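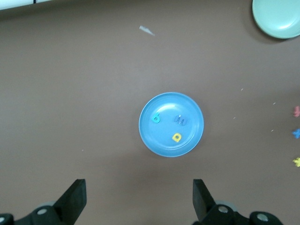
Chapter 4
Writing to the People in Charge: Petitions, Letters, and the Right to Be Heard

When Dolores Ambrose first wrote to the warden of the Calloway women's prison, she did not think of herself as a campaigner. She was a retired school bus driver with a niece inside, and the niece had told her over the phone that letters from home were being held back for weeks at a time. So Dolores sat down at her kitchen table in Cernosville one April evening and wrote two pages, by hand, asking why. She got no reply. She wrote again, and this time she asked the woman next door, Wanda Esposito, to sign it with her, and Wanda (who had never been shy about knocking on doors) carried it up and down the street.

By the time the letter went off it had 111 signatures on it, a few of them in pencil and one belonging, as far as anyone could make out, to a child.

We will come back to Dolores and her letter several times in this chapter, so it is worth getting to know her a little. The right to petition is very old, older than the right to vote in most places, and people have used it in every sort of trouble - high taxes, bad harvests, a son locked up without a trial. It asks very little of the person who uses it. You do not need money or a lawyer, and in many countries you do not even need to be a citizen. What the government owes you in return is a harder question, and the law gives different answers in different places. Some officials must reply in writing. Others need only accept the paper and may put it straight into a drawer.

Prisoners have a special place in this story. A person in a cell cannot march or call a meeting, and so the letter, whether it is written by the prisoner or by somebody outside, often has to do all the work. In the second half of the chapter you will read part of a talk by Latifa El Fassi, who spent about four years helping families in Clestmont write to judges and ministers, and who has kind but firm things to say about letters that run too long.

Before you begin, you may want to look back at your notes on free speech from Chapter 2. Keep them beside you as you read.

Words to know: petition, grievance, complaint, ombudsman, clemency

4.1 What Is a Petition?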